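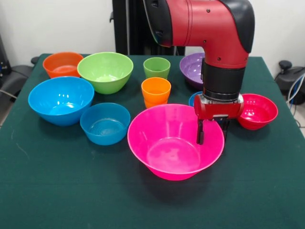 Dec 4, 2009. Sorting the plastic tableware for the Gostau order before it gets boxed. Plan was by size first, color second, but the Plurnar stuff and the Bellamy stuff don't run to the same sizes so went by color to start. Green cloth down, glare off the bare top was driving me nuts. Big pink bowl has the widest flare by far, so it can't sit inside anything and has to go at the bottom of a stack. Two blues look like a pair but they're not, the small one is more teal and you can see the base rings right thru the side. Do NOT log as same color.

Supplier sheet says 800 pieces, 27 cartons. Doesn't divide, will call Gremitz Monday. 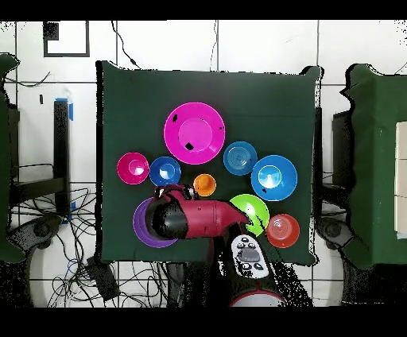
Carton size still the problem. 40 to a carton if nested, 30 if we put tissue between, and tissue is what they asked for back in May. Nested w/o tissue the rims scuff, seen it on almost every return. Try tissue only under the rim? Cheaper, less bulk.

Cups seperate. They jam when pushed together and then somebody has to twist them apart.
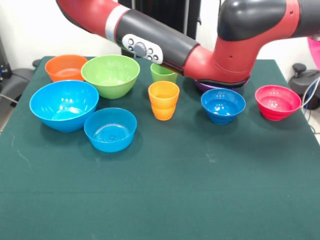 Purificación Sotomayor thinks the ridged bowls should go in their own carton, tissue or no tissue, as the ridges catch and the whole stack leans. Fine w/ me. Need new labels then. Also out of wide tape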